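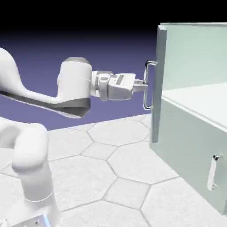

Why do doors have handles where they do?

Push a door open close to its hinges. It is hard work. Now push the same door at the far edge, where the handle is. The door swings easily. It is the same door and it weighs the same, so what has changed?

The answer is leverage. A door is a kind of lever, and the hinge is the point it turns around. This point is called the pivot. The further you are from the pivot, the less force you need. You do have to move your hand further, though – that is the price you pay.

People have used levers for a very long time. Egyptian builders were moving heavy stones more than 4000 years ago, and levers probably helped them.

Levers you may have at home
Scissors are two levers joined in the middle. A wheelbarrow is a lever with its pivot at the wheel. A seesaw has its pivot in the middle, so a small child sitting at the end can balance a bigger one sitting nearer the centre.

Try it yourself
Lay a ruler across a pencil. Put a rubber on one end and press down on the other. Now slide the pencil closer to the rubber and press again – does it feel easier?

Words to know
Force: a push or a pull.
Hinge: a joint that lets a door swing.
Pivot: the point a lever turns around.

Written by Bernadette Delacroix

Next page: Wheels and axles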